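Vondatik Entity Register
Company secretarial software for law firms and in-house legal teams
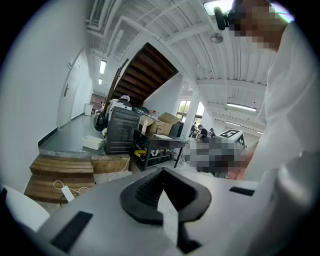
Vondatik Entity Register holds the statutory registers, share ledgers and filing deadlines for a group of companies in one database. The standard licence covers 200 entities and 17 named users. Further entities are sold in blocks of 300.

Share allotments, transfers and buy-backs are entered once and posted to the register of members. Board minutes and written resolutions are produced from 109 templates, which can be edited by any user with drafting rights. Superseded entries are kept – they cannot be deleted, only marked as corrected.

Group structure charts are redrawn when a holding changes and can be exported as PDF or SVG.

Existing registers are imported from CSV. Records held in Grasumlow version 4 or later can be transferred directly, including scanned share certificates. Backups run on Sunday at 02:00 and the register is read-only until they finish.

Supplied by Clostcombe. Licensing enquiries: Nasrin Ebrahimi. Data migration: Mojtaba Amini.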